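Wozu noch ein Katalog?

Wer heute einen Tisch sucht, bekommt zuerst etwas zu blättern. Im Möbelhaus Costigan in Clutonbridge soll die Broschüre angeblich beim Entscheiden helfen. Ich habe meine Zweifel. Im Mai habe ich dort einen halben Nachmittag verbracht und danach weniger gewusst als vorher.

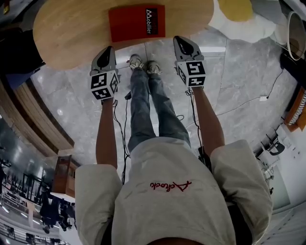
Von Ilari Huttunen | Meinung | 68 Kommentare

»Mobilier« steht in Weiß auf Schwarz auf dem roten Heft, das auf dem runden Holztisch liegt. Französisch klingt teurer, das mag der Grund sein. Aber was erfahre ich über den Tisch? Ob er wackelt, wenn vier Leute die Ellbogen aufstützen, merke ich nur am Tisch selbst. Und ob man auf einem weißen Schalenstuhl mit gelbem Kissen einen Abend lang sitzen mag, steht auch in keinem Prospekt.

Meine Kollegin Jinfeng Tang hält dagegen, man müsse zu Hause noch einmal nachsehen können. Mag sein. Ihr eigener Tisch hat 400 Euro gekostet, und ausgesucht hat sie ihn nach zwei Minuten Probesitzen. Den Katalog dazu hat sie bis heute nicht aufgeschlagen.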